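Play room helper wanted for Saturdays, Gunville

Ateş is a small family center in Gunville, and we are looking for one person to help in our play room on Saturday mornings. The work starts in October. You will be together with one experienced colleague, never alone with the children.

What you will do

The room opens at 9, and the children come half an hour later. In this time the tables are wiped and the toys are put out. We change the theme often, and at the moment it is cooking. The children are between three and six years old and they like to cook for each other, and for you also – please be ready to eat many invisible soups.

During the play you sit with the children, talk with them and help when two of them want the same cup. After 12 the toys are washed, dried and sorted back into their boxes.

What we ask

You are at least eighteen years old and you speak English well enough to talk with parents. Other languages are very welcome. Experience with children is good to have but we can also teach you. It is necessary that you can come on most Saturdays until spring.

What we offer

We pay 50 dollars for each morning, and the bus ticket if you come from Tesport or Lilldale. Coffee and bread are on the table before we open.

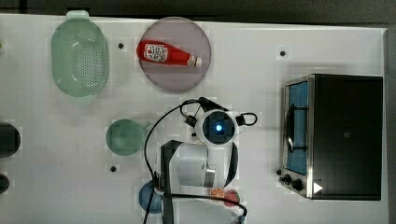
Small pieces of the toy kitchen get lost easily, so we would be happy with a person who likes order and has patience for sorting. Please write us a short letter, one page is enough, and tell us what you liked to play when you were a child. You can leave it at our front desk on any weekday until 5. We invite everybody who writes to visit the play room for one morning before we decide.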